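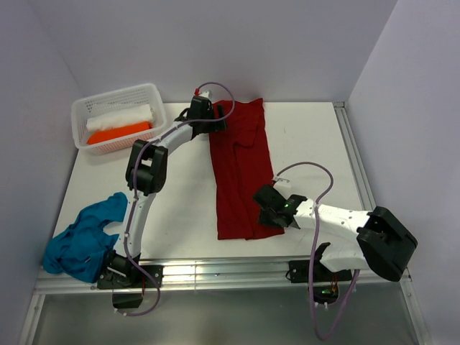
Two arms on an aluminium rail, with basket and cloths

Print this page
E-mail this page

Jalwood 82 rain gauge and min/max thermometer

Garden weather set from Kurian. Gauge reads to 100 mm, clear tube, lifts out for emptying. Thermometer holds the overnight low untill you reset it -- handy for frost. Needs two AA batteries, not supplied.

Post mount, 1120 mm tall. Push in well clear of walls and hedges. Cable to indoor display 70 cm, longer one due August.

Not for use under snow -- bring the tube in, it will crack if it freezes full.

Spares from the Clalstead shop, ask for Elspeth Swanson. Old Vesard brackets dont fit.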